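March 19, 2024, blending room

Smoked the third round of the Drerwood test blend with Édgar Montoya this morning, and I have to say the new wrapper from Arsenault is a joy to work with! Supple, hardly any veins, and it took the taper on the foot without a single tear (the last lot fought us all the way down). Draw was a touch tight on mine, lovely on his.

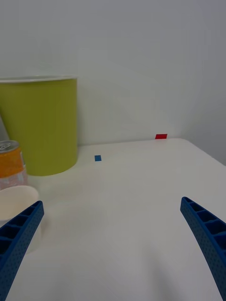 Is the tight draw coming from the filler or the roll?
The roll, I think; the ligero leaf sat too near the head and bunched up where the shape narrows.

So for the next batch we move the ligero back a little and leave everything else alone, including the Sesa binder, which I've grown very fond of. Thirty... well, 30 sticks, rolled by the same pair so we can compare them fairly. Humidor two is still running a bit damp and I want it settled before anything goes in.
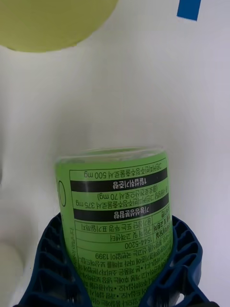 How long should the new batch rest before we smoke it?
Give it 20 days at the very least, and put 15 of the sticks away until August to see what age does for the pepper.

Trarkley want samples too. Édgar will ring them once the bands are in.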